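Cell layout rules: how strict is everyone about start state?

railnut_782
Posted Dec 20, 2022

We are rewriting our written rules for two-arm tabletop work before January. The old sheet was one page and most of it was about the emergency stop. The new one has a section on how the floor of the cell should look before an operator starts. My draft says every object gets a taped outline and goes back to it before each run. Two people on my shift think that is wrong. I would like to hear what other shops do.

marlpit
We follow the Witska checklist, which is a generic one we bought with the bench. It asks for outlines for anything heavier than a coffee mug and nothing for the rest. We dropped the outlines after 152 runs. The tape lifted and the fingers caught on it.

Jollalness
No tape in the cell. Loose tape is a bigger problem than a tray two inches off. I would write zones instead: heavy stuff at the back, small parts in front, nothing within a hand's width of a base mount.

railnut_782
OK, this is the kind of floor I mean. 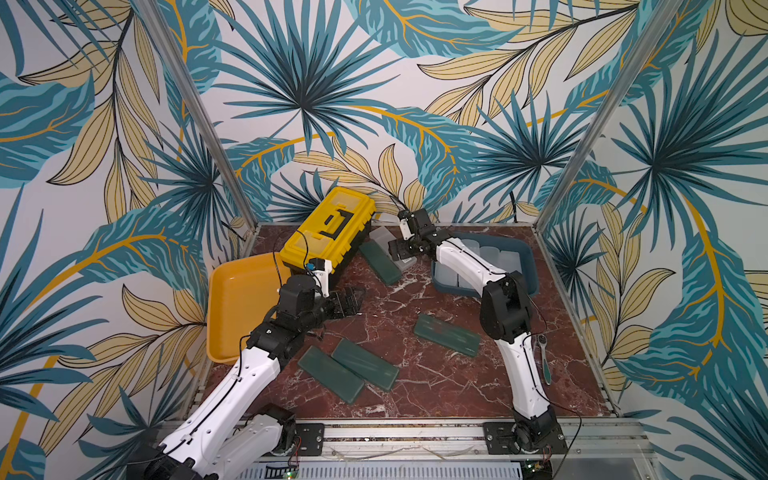
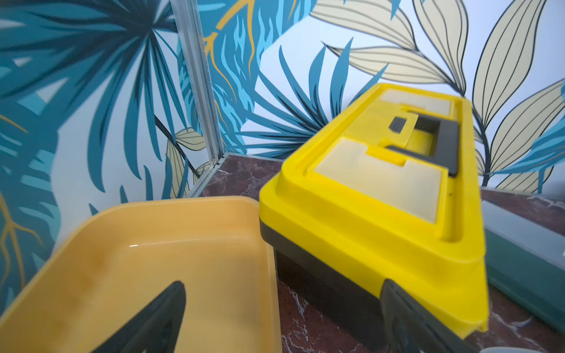
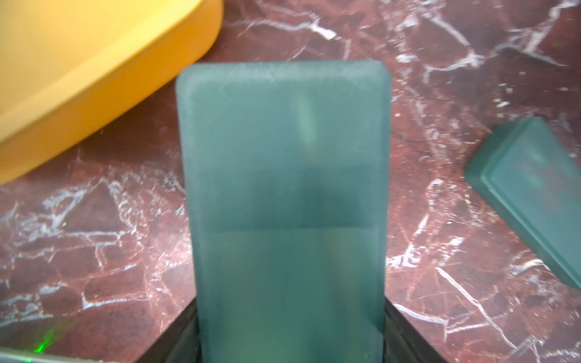
My question is mostly about the return rule and who signs for it. We logged 3,854 runs under the old sheet, and the notes on start state are close to useless because people wrote "normal" in the box. Under a zone rule, the toolbox at the back is easy to sign for. The four green blocks are harder, with two of them side by side up front and the others spread out. Do I call that one zone or four positions?

Jollalness
One zone. If you write four positions, people will spend the morning nudging blocks.

sidolon_bench
I disagree with the zone idea. If a block is standing up on one run and lying flat on the next, that is a different job for the gripper, and "front zone" won't tell you that. In your last one there's a block upright between the fingers and another flat next to it. At minimum your sheet should record which way up each thing starts.

railnut_782
Good point, I had nothing on orientation. I can add a column.

marlpit
Add one for hand tools too. I see a ratchet wrench lying by the right arm's base in the first one. Is it part of the task or did it get left out? Your rules should make that clear to a person walking up cold. Ours says any tool on the floor is either on the task sheet or goes back in the drawer before power on.

railnut_782
It's on the task sheet. But you're right that the cell rules don't mention tools at all.

Jollalness
It would fail my base mount rule either way.

sidolon_bench
Your base mount rule would fail half the cells I have worked in. Small enclosures don't have the room. I would limit it to cables. Check the slack with each arm at full reach, write down the date, done.

railnut_782
I'm going with 3 zones, an orientation column, a tool line and a cable check. Signing stays with the operator who starts the run. I'll post the sheet when it's typed up.

marlpit
Leave a blank line for "other." You'll need it.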